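Home | Features | Workplace | Archive | Subscribe

The bag job

Oct 29, 2019

At the Wuvitthorpe returns centre, the bag job used to go to whoever had been there the shortest time. Clothes come back from customers in plastic, and the plastic has to be pulled off, checked for labels and binned before anything can be sorted. It is dull work and hard on the fingers.

Since March, much of it has gone to a robot arm that the staff call Cindo. It works one shift, beside a bench team of five.

"I thought it would be the heavy lifting they gave away first," says Aparecida Camargo, who has run the bench for three years. "It was the fiddly stuff."

Thin plastic is awkward for a machine. It folds, it shines under the lights and it lets through whatever is behind it. The gripper has ribbed black surfaces and a pale tip, and it has to catch an edge without tearing the sheet. Blue bags are the ones Camargo's team talk about most.
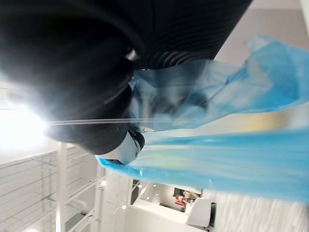 What the staff do now

The bench has kept all its people, though the day is different. Two of them check garments full time. The others take turns minding the arm, which stops up to 19 times a shift and waits for someone to free a bag or press resume.

Camargo says the stops are the tiring part. "You get settled into checking and then it beeps." She has asked for longer turns, and for minding to be paid at the higher grade. The firm, Eminero, has agreed to the first and is still talking about the second.

A second arm is due next year - the bench has yet to hear which shift will get it.

Related
The night shift at Sproģis
Who trains the trainers?
Packing by numbers

Contact us | Copyright 2019 | Back to top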